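Ziltholm Handling Project -- Gripper Comparison Working Group
Minutes of meeting, Jan 10, 2024
Status: draft for correction

1. Previous minutes
Accepted with one change. Under item 3, "finger force" should read "finger current". No force figure has been taken on any of the units so far.

2. Matters arising
Spare fingertip pads: ordered through Foley, not yet delivered.
Log format: Gevetti files still carry time stamps from the controller clock. Ekitwood files use the host clock. The offset has to be removed by hand before the two can be laid side by side. Carried over.

3. Hand-held trials, mixed fruit
The fruit set was worked with two hand-held grippers over the printed tablecloth, with fruit both on the cloth and on a plate. Oranges, longans and green tomatoes were in the set, along with larger red and green fruit. The point of interest is the approach: how near the fingertips can come to one item before a neighbor is disturbed, and whether the second gripper has room to come in from the side. 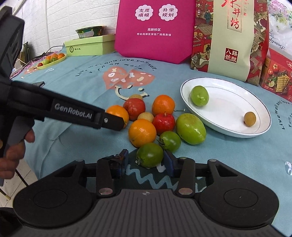

Side entry should be scored separately from straight entry, according to the reply received from the Ekitwood bench, where the two were merged in the September runs and could not be pulled apart afterward. The same reply asked that a nudge to a neighboring item be logged even when the pick itself succeeds. Both points agreed. The score sheet will get two added columns.

Discussion of pad contact followed. On small items the pads have to be nearly closed before the approach starts, and the operator loses sight of the far pad. On large items the opening is the limit. It was proposed that the starting opening be fixed for each size class and written on the sheet. Agreed for small and medium. Large is left open until the jaw stops have been checked.

4. Single-item grasp on the plate
Each trial is to consist of 16 attempts per item: eight with the item resting on cloth and eight with it on the plate. The plate rim is a separate problem. A finger that comes in low meets the rim before it meets the fruit, and a finger that comes in high closes above the widest part. An approach angle for the plate was not agreed. Two positions were put forward:
(a) keep the angle used on cloth and accept the misses;
(b) allow a steeper angle and record it.
Position (b) will be tried first, on apples only.

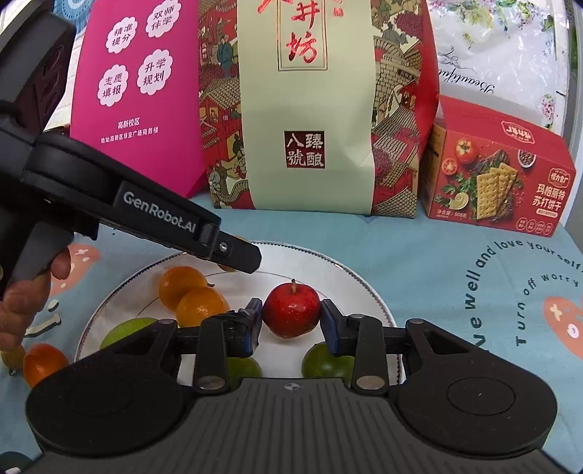

For apples the stem is to point up at the start of every attempt. Any fruit with a soft spot is to be taken out of the set and noted by number. Closing speed stays at the lowest setting until the Foley pads arrive -- the present pads are not to be swapped between units in the meantime.

5. Controllers
Gevetti controller: the lag between trigger and finger motion is roughly 6 frames at the current setting. It was not settled whether this comes from the filter or from the cable link. Test with the filter off before anything else is changed.
Ekitwood controller: no fault reported. The firmware is to be left as it is until the comparison is finished.

6. Data handling
Recordings are to be named by unit, item and attempt, in that order. Failed attempts are kept. Four recordings from the last session have no attempt number and will be left out of the comparison unless the paper sheets can supply it.

7. Actions
Remove clock offset from Gevetti files -- open
Add side entry and neighbor contact columns to sheet -- open
Check jaw stops, both units -- open
Filter-off lag test -- open
Chase Foley on pads -- open

8. Next meeting
To be set once the pads are in. The Ziltholm bench is to be kept free for the apple trials until then.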